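# After the July Stop: Karthikeyan Marar on the Nornport Wrist Fault

When the two-armed tabletop program at Nornport was halted in July, the decision was made by one person and took less than a minute. Karthikeyan Marar, who leads controls safety for the Clirnier project, had been reading the overnight logs and found a fault entry he could not explain. He spoke with us in the small meeting room above the test floor.

"The log said the left wrist had reached its commanded angle," he said. "The encoder said otherwise. When those two disagree, you stop the work and you find out why."

The fault had first appeared at 1745 on the previous afternoon, near the end of a long series of handling trials. The arm was carrying a light object from one side of the table to the other when the wrist rotated past its limit and continued to press against its own stop. The monitoring software, which should have cut power to the joint, recorded the motion as complete. The operator on duty used the emergency stop. There were no injuries, and damage was confined to a cable guide and the wrist cover.

Mr. Marar does not describe the event as minor. "The operator did the right thing, and I have said so in writing," he told us. "But the operator was our last layer. We had three layers on paper, and two of them were reading the same number."

That shared number became the center of the review. The joint limit check and the motion supervisor had been written at different times by different teams, and each was listed in the safety file as independent of the other. Both took their wrist position from a filtered value supplied by the motion planner. Under a particular sequence of commands, the filter held an old reading while the joint kept moving. Neither check had any means of noticing.

The sequence was uncommon. It required the arm to abandon a grasp, begin a second approach, and receive a new target before the wrist had settled. The review team went through 132 recorded trials and found the same pattern in three of them. In the earlier cases the wrist had come to rest inside its limit, and the trials had been marked as normal.

"That was the difficult part of the report to write," Mr. Marar said. "The evidence was in our own files. We had been looking at whether the object arrived, and we were satisfied when it did."

The hardware was sent to Fernandes, the contractor that maintains the arms, and was returned with a new cover and guide. No mechanical defect was found. From that point the investigation moved into simulation, where the command sequence could be repeated without putting staff or equipment at risk. The team built its test cases on Hirnura, the simulation package already in use at the site, and ran the old and new versions of the supervisor against the same commands.

Mr. Marar was asked whether a simulated arm could be trusted to show a fault of this kind.

"For the logic, yes," he said. "For friction, cable drag, and the way a real joint behaves after a long day, I would be much more careful. We use the simulation to show that the software makes the right decision when it is given bad information. We do not use it to sign off the arm."

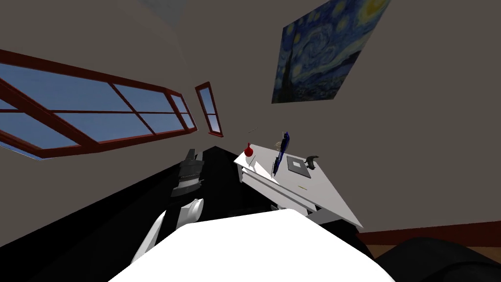 He added that the simulated trials were made deliberately untidy. Targets were changed in the middle of a motion, grasps were dropped, and position readings were frozen or delayed. In each case the supervisor had to recognize the disagreement and bring the joint to a controlled stop. Early versions of the correction passed the frozen readings and failed the delayed ones, and the work was extended for that reason.

The revised supervisor now reads the wrist encoder directly. The joint limit check retains the filtered value but must agree with the encoder within a fixed tolerance, and any disagreement removes power from the arm. Trial reports have also changed. A completed task can no longer be marked as normal until the joint records have been reviewed.

Physical trials have resumed at reduced speed, with a second operator present whenever both arms are powered. Full speed will require a separate approval, and Mr. Marar would not offer a month for it.

"People ask me for the date, and I understand why," he said. "I have asked them for the delayed-reading results on the right arm. When I have those, we can talk about the date."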